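Tirholm frost build, worth it past level 36?

kettlemoth
Started a frost warden in Seltum last month and I'm at level 36 now. Damage was fine until the Tirholm mines, where everything takes twice as long to die. I have 14 points in Cold Grasp and 10 in shield stuff. Gear is mostly drops, nothing crafted.

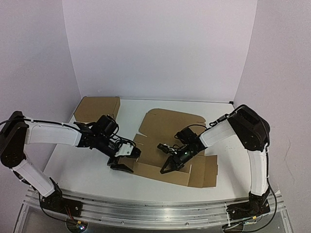 Can you get skill points back without starting over?
Talk to the archivist in Mallusley and she refunds one point per token, and tokens drop from any boss after the second act.

dunrow_7
14 is too many in Cold Grasp. It falls off hard after 10. Move four into Brittle and you should clear the mines at your level.

oxbowpete
Disagree with that. Brittle only helps if you crit, and a warden on random drops doesn't crit. I'd keep Cold Grasp where it is and swap the shield for a Kemppainen staff. You lose some block but the mines are mostly casters anyway.

dunrow_7
The staff needs level 39. He's three short.

oxbowpete
Fair, forgot they raised it. Then farm the bridge outside Mallusley until 39. It took me almost two evenings.

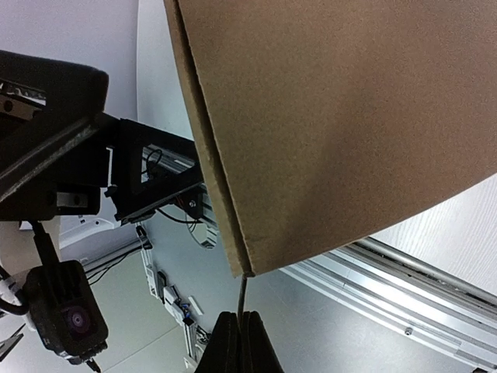

The archers on the far side give the best XP, so skip the wolves. Sell the bows, they stack up fast.

kettlemoth
Thanks both. I have four tokens so I'll try Brittle first and do the bridge if it feels bad.

dunrow_7
Post your crit number when you do.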